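Skuvstead Shared Studio
Minutes of the general meeting
Mar 1, 2025

Present: 20 members. Apologies had been received from two others. The meeting opened at 2 p.m. in the front room.

1. Minutes of the last meeting

Agreed as a correct record, with one change. Under item 4 the word "varnish" should read "oil". The copy in the folder has been altered by hand.

2. Matters arising

The side gate has been rehung and now shuts without being lifted. The key safe code was changed and everyone should have had the new one by post or message. Anyone who has not should ask at the desk.

The quote from Troltitz for the back window came in higher than hoped. It was agreed to ask them to price the repair again without the new sill, as the old one is sound.

3. Desks and table tops

The meeting spent longer on this than planned. The wooden tops have been left bare since they were put in. Some members want them oiled again, others would like a harder finish, and one member asked for them to be covered in vinyl.

Points made:

Oil is easy to patch. A hard finish has to be taken right back if it gets damaged. Against that, oil marks people's work if it has not been given time to go off, and this happened last spring with a batch of cream linen.

Vinyl would hide the grain. Several people said the grain was the reason they liked working at those tables. Vinyl also slips under a sewing machine.

Glare was raised again. Members who do hand sewing find that the tops throw the light back at them in the afternoon, and a shinier finish would make that worse. A matt oil was suggested.

Agreed: matt oil, two coats, to be done over a weekend in March when the room is closed. No vinyl. Members to clear their own things off the tops by the evening before. Anything left will go in the crate under the stairs.

It was also agreed that cutting must be done on a mat. There are enough mats. They are in the tall cupboard and should go back there flat — two have warped from being stood on end by the radiator.

4. Mending table and zipped pouches

The mending table will run again this month. Last time most of what people brought in was bags and pouches, and most of the trouble was with linings and zips.
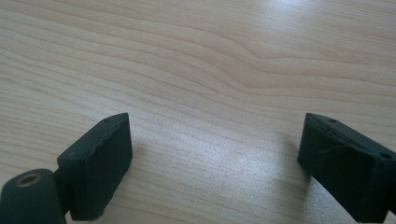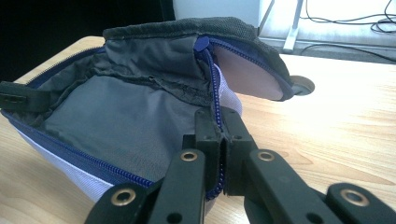

Light wooden top, and a pouch unzipped with its grey lining showing.

It was agreed that the mending table would follow the same order for every pouch. Empty it first and put the contents in a labelled tray. Open the zip all the way and check the teeth along both sides before doing anything to the lining. Frayed seams inside are to be trimmed and bound, and not simply stitched over, as the ones stitched over last autumn have nearly all come back.

Members were asked not to promise new zips on the day. A full zip on a curved edge takes most of an afternoon and there is a queue. Small jobs such as a loose pull, a split in the binding tape or a few inches of seam can be done while people wait.

Mesh panels were discussed. Fine mesh pulls easily and the ordinary needles are too thick for it. The finest needles are kept in the blue tin and should be put back in it. A patch on the inside of the mesh was thought to look better than darning.

Thread is running low in navy, black and pale grey. Ledesma can supply all three on large cones and will hold the old price until the end of March. Agreed to order one of each.

5. Storage

The Zetalix shelving has arrived and is still in its boxes in the hall. It cannot stay there, as it narrows the way out. To be put up against the long wall before the next meeting. Heavy rolls of cloth on the bottom, nothing on the top shelf that needs two hands to lift down.

Members' boxes are to have a name on the short end, facing out. Boxes with no name will be opened.

6. Money

Takings from the winter sale have been paid in. Tea money is short by 28 pence and this was not pursued. Fees stay as they are until the summer.

7. Any other business

The iron with the brown flex trips the switch and is not to be used. It has been tied up and put on the high shelf in the kitchen until it can be taken away.

A request was made for a second full-length mirror. To be looked at once the shelving is up and it is clear what wall is left.

The kettle needs descaling.

The next meeting will be in the same room at 2 p.m. The date will go on the door.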